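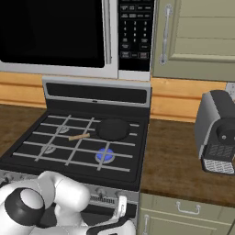 Groltow Kitchen Demonstrations: Frequently Asked Questions

Last updated February 18, 2023

What is in the collection?
Demonstrations of a robot arm working in simulated kitchens. Each demonstration is one attempt at one task, recorded from start to finish, with the camera views, the joint positions, the gripper commands and a one-line instruction in plain English. The current release has 934 demonstrations across 34 tasks.

Who records them?
Operators at our two sites, Menthorpe and Stolholm. They drive the arm by hand with a tracked controller and watch the same views that end up in the files. Nothing is scripted, so you will see pauses and small corrections. We leave those in.

Do I need a real robot to use it?
No. Everything was made in simulation. A few groups have tried policies trained on it on real hardware, but we don't support that and can't help with calibration. 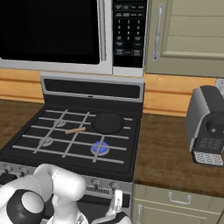 Range layout, front-right burner lit.

Is the kitchen the same every time?
No. The room layout, cabinet finish, counter material and appliances are drawn again for each block of recordings. Within a block they stay fixed and only the starting positions of the loose objects change. If you want to test on kitchens your model hasn't seen, split by block ID and not by demonstration ID. Splitting by demonstration puts the same kitchen on both sides, and your numbers will look better than they should.

Why is there more than one camera? 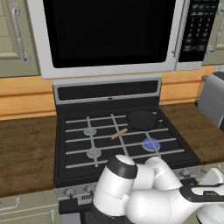
Our first release had a single fixed view, and people using it kept running into the same problem: the arm hides things. We now store several views for each time step, matched by frame number. A view with the arm across the bottom can still give you the lit burner and the pan behind it, while the lower part of the range is mostly blocked. We suggest training with at least two views. If you only have memory for one, choose it per task.

Are failed attempts included?
Yes, in a separate folder. There are 235 of them and they are not part of the 934. An attempt goes there if the operator ran out of time or the final state check did not pass. The state check reads the simulator directly, so it doesn't depend on what the cameras can see.

How are stove tasks labeled?
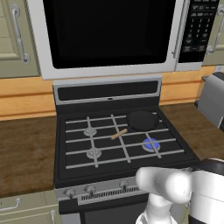 Burners are named from the point of view of someone standing at the front of the range, whichever camera you are looking through. Each burner has two fields, one for on or off and one for whatever is resting on it. The two are independent - a frying pan can sit on the back-right burner while the flame is on at the front right, and both facts are stored. Please don't guess one from the other. An earlier loader did this and marked the wrong burner.

How large is the download?
The full set is 200 GB. A low-resolution version is on the same page and is fine for checking that your loader works.

Can I contribute demonstrations?
Yes, if you use the Østergaard recorder, version 2 or later. Send one block first and wait for our reply before recording more. We check frame timing and instruction wording before we accept anything.

I found a wrong instruction. What should I do?
Use the report form and include the demonstration ID. Fixes go out with the next release, and old releases stay online unchanged.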